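Bench supply tidy-up, August, 14:00 onwards

Swapping the mains distribution on the Fahy bench for a switched strip, white, one button per outlet.
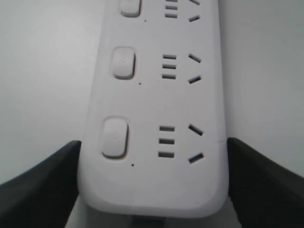 Load list first. Soldering station 130 W, hot plate 400 W, bench lamp 15 W. Nothing else goes on this strip. The Kenari heater stays on the wall socket.

Outlets take more than one plug pattern, the angled pair included, so the adaptor Declan left in the drawer can go back to stores. Check fit with each plug before fixing down. Any that rocks gets a new plug.

Fixing: 2 screws into the rear upstand, buttons to the left, cable leaving at the top. Labels beside the switches, printed, no tape.

Still to do: earth continuity, then insulation test. Deirdre has the tester until she finishes at Jomik. Hot plate to remain unplugged until both readings are written in here.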